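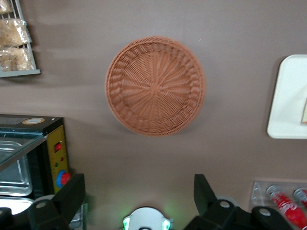
What should bread be served in? A basket, a shallow round one, and put it out before anybody sits down.

I mean it. Went to a place in Jeltcombe in July, £4 for bread, came on a slate. A slate! Crumbs in my lap, crumbs in the butter. Fiorella Sorrentino, who I was eating with, had hers slide off onto the floor and they brought another slate.

A basket has a rim. That is the whole argument really. Doesn't have to be willow or anything dear, woven plastic is fine by me - wipes clean, goes round the table without clattering, and a raised edge keeps the rolls where you left them. Even a shallow one holds enough for a family tea.

And take the rolls out of thier wrappers first. Please. Rustling through plastic at the table is no way to start soup.

My nan in Nirncombe kept one basket going til she was 92. Never owned a board. Boards are for cutting on, so cut on it, then leave it in the kitchen with the knife.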